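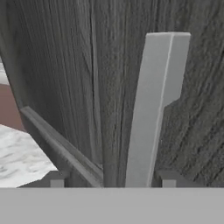 What should you settle before pricing a kitchen robot arm?
The list of jobs. Write it down first and get the quotes second.

Rhodri Foulkes sent me the Hallari quote in July and I've read it 4 times. $1,431 for the starter kit, then $1,000 a year for "support," which the rep couldn't define when I asked. Prasten wants less up front and charges for every update. I don't trust either number.

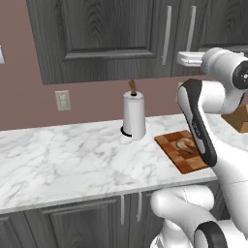 Arm at the counter, by the cutting board and the paper towels.

My budget has 7 lines and the arm itself is only one of them. Mounting and spare parts are still blank. Until somebody fills those in, I'm not signing.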